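Zundside textile handling – planning gallery, July

Gallery Equipment planning Budget notes

We are putting together the equipment budget for the folding line at Zundside, and this page collects what goes with it. The short version is that we need to settle on hand-held grippers, pads and spares before anyone talks about fixed arms. Yavuz Akgül is keeping the costs, Nevzat Yazıcı is looking after the workspaces, and both would like comments by the end of the month.

The request as it stands is for 6 pairs of hand-held grippers, one pair for each work position, plus 30 replacement finger pads. Pads are listed on their own line so that they can be reordered without opening the main request again. Screws and pivot parts go under general spares. Hélder Pacheco asked for a separate line for cables and we have added one.

Soft goods come first in the plan. Fleece, printed cotton and small cushions are what Clornero will be sending us, and they are harder to budget for than boxes because the time per piece varies so much. Please look at the work itself before filling in your hours.
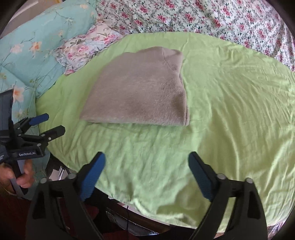 Brown fleecy piece, folded, on the green sheet. Two blue-padded jaws open at the front, a second gripper held by hand at the left.

Work surfaces are still open. Cengiz Ağca would like plain covers in one colour at every position, as wrinkles in the cover take time to smooth out and patterned cloth makes small prints hard to pick out. A plain cover is cheap. Tables are not, and we have quotes for 4 from Deák with a delivery time of 11 weeks. If we want them this year the order has to go in first, ahead of the grippers.

Storage was left out of the first draft. Each position needs somewhere to put finished pieces and somewhere for the ones waiting, and shelving from the old packing room will do if it fits.

Training time is charged to the project and does not come out of the equipment money. Kadir Tokgöz has the sheet for that. The service contract with Adetent is priced per year – please don't spread it over the individual grippers when you fill in your part, as that was done last time and the totals had to be redone.

Comments and corrections to Yavuz.

Back to gallery index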